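# Chapter 2: When the Task Moves to the Machine

Work in furnished rooms has long been hard to automate. A factory line can be arranged to suit its equipment, but a lounge or a guest suite is arranged to suit the people who use it. Cushions shift, cloths are left in a heap, and lamps stand in the way. For the staff of such places, restoring order is a large part of each shift.

This chapter follows Fimwood, a housekeeping contractor that maintains 441 furnished suites in the town of Dellmont. The company began a trial of two-armed robots in May, using a task-planning system called Pestaseo. The robots were assigned light tidying in seating areas. Bathrooms, kitchens, and all contact with guests remained with the human staff. 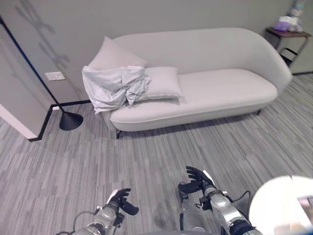
Management had expected the main change to be in hours worked. The staff reported a change in the work itself. Attendants who had once cleaned alone were now asked to check a machine's results, to decide when it should stop, and to record its errors. Some welcomed the new duties. Others noted that their job titles and pay had stayed the same while their responsibility had grown.

Over the trial, the company logged almost 2000 requests for human help. Each request interrupted an attendant in another room, yet the original schedule set aside no time for them. Section 2.1 examines how these interruptions were distributed among the staff. Section 2.2 considers who should take part in redesigning a job, and at what stage their views should be heard.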